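Packing and Moving Course, Handout 5
Hard things among soft things
Prepared by Laurențiu Ilie
7 shares
2 comments

In the last lesson we folded the clothes and put them in the bag flat. Now we learn how to put the hard items between them. Please read this handout before the practice on 8 May 2024 and bring some old clothes with you.

1. Choose the soft material first

Thick cloth is good for the bottom and the sides of the bag. Thin cloth is good for the necks, handles and other narrow places. Put dark cloth next to dark cloth if you are afraid that the color will come off.
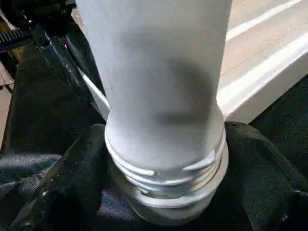
A narrow part needs more cloth than a wide part. When we lay a flat towel under a screw neck, the neck stands only on its rim and it can fall to the side with a small push. It is better to make a nest. Look how the black fabric lies in soft folds around the threaded end of the white cylinder, so the neck sits down in it and the wider body stays above. The ridges of a thread can also catch on knitted cloth – for this reason I do not use sweaters in this place.

2. Which end goes down

Students often ask me this question, and in my opinion there are two cases. If the item is empty, the narrow end may go down, and you save space at the top. If there is any liquid inside, the neck must be up, also when the cap is very tight. Alby Lowther in our October group packed a full one with the cap down, and he washed five shirts that evening.

Any item over 500 grams should go close to the bottom of the bag, between two rolled pieces. Tall items stay upright in the middle. Hold a tall item from both sides while you push the cloth around it with the other hand.
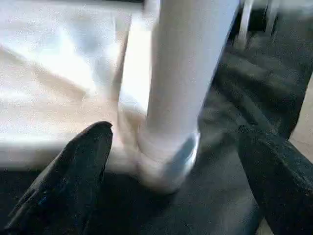

3. Homework

Pack one small bag at home with two hard items in it. Carry it down the stairs, open it and write what moved. Jolene Wihongi will collect the papers at the beginning of the next lesson. Half a page is enough, and a drawing is also welcome.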